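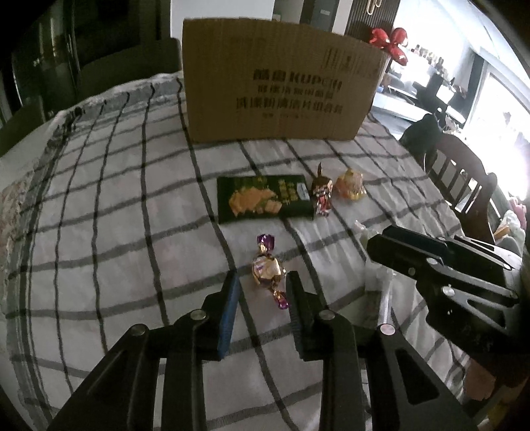 Abdel Hamid wants to know why his left jaw closes a hair before his right, and whether he can fix it without posting the whole thing back to us. He can. So can you, with a hex key and a bit of patience. His is the most popular complaint we get about the Pletach hand-held gripper, so it goes first.

## Pletach hand gripper: setup and care

**One jaw closes before the other. What now?**

Nine times in ten it's a pivot screw done up too tight by someone with strong wrists and good intentions. Back every pivot screw on the slow side off a quarter turn, work the trigger a few times, then nip them up until the side play goes. Stop there. If the arm won't swing under its own weight, you've gone too far and will be reading this answer again.

**Can I use threadlocker?**

The blue kind, one small drop, on the threads only. We have received a gripper at the Dreltby workshop that had been given the red kind, generously. It is now a paperweight of real quality.

**How often should I change the jaw pads?**

Look at the ribs. Once they've gone flat in the middle, foil and plastic wrappers start to slide. On daily use, a pair lasts up to 800 hours, less if you grab a lot of cardboard. The ribs run across the jaw, so if yours run lengthwise, you've glued them on sideways. Peel, clean, try again.

**Do both pads have to be the same colour?**

No. The gripper has no opinion. They should be the same thickness and hardness, though, or small things will roll to one side as you close.

**What do I clean them with?**

Warm water and a dab of dish soap, then leave them to dry overnight. Solvent makes rubber shiny, and shiny rubber drops things.

**Where does the oil go?**

Nowhere near the pads. A touch of dry lube at each pivot every 2 months is plenty. Wet oil collects crumbs, and crumbs in the linkage feel exactly like a broken linkage. We have charged people for removing crumbs.

**The camera view has shifted after a knock. Do I need to recalibrate?**

Yes, sorry. Snug up the mount first, then run the Cluvel jaw check with the jaws fully open and again fully closed. It takes 7 minutes. Code 448 means it can't find the jaw tips, so wipe the lens before you write to us.

**I use two grippers. Can I swap parts between them?**

Pads and screws, yes. Keep the arms in their original pairs, and mark them before you take both apart on the same table.

*Last updated Wednesday, September 19, 2018*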